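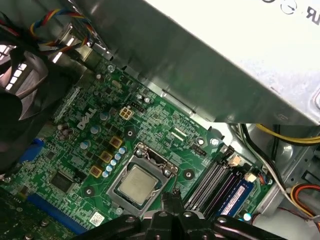 What is a CPU socket? It is the part of a motherboard that holds the processor and connects it to the rest of the computer without solder.

CPU socket

A CPU socket, or processor socket, is a mechanical and electrical mount on a motherboard. It lets a processor be fitted, removed and replaced by hand. Desktop computers usually have one, while servers may have two or more.

Types

In a land grid array (LGA) socket, the pins are in the socket and the processor has flat contacts on its underside. In a pin grid array (PGA) socket, the pins are on the processor and drop into holes. Sockets with more than 2,000 contacts are found mainly in servers and newer desktops.

Parts

A common LGA design has a metal frame, a hinged load plate and a retention lever. The lever is raised to open the plate, and the processor is set in place - notches or a corner mark show which way it goes. Closing the lever presses the chip against the contacts. The metal lid on the processor, called a heat spreader, passes heat to the cooler through a layer of thermal paste.

Surroundings

Mounting holes around the socket take the screws or clips of the cooler. Chokes and capacitors are placed close by to supply steady power, often near a four-pin or eight-pin power connector. Memory slots are normally set to one side.

Damage

Bent pins are the usual fault in LGA sockets. Repair guides such as Fahad Lashari's for Brultik advise keeping the plastic cover on any socket that has no processor in it.

See also: Heat sink, Motherboard, Thermal paste

Last edited 23 Aug 2023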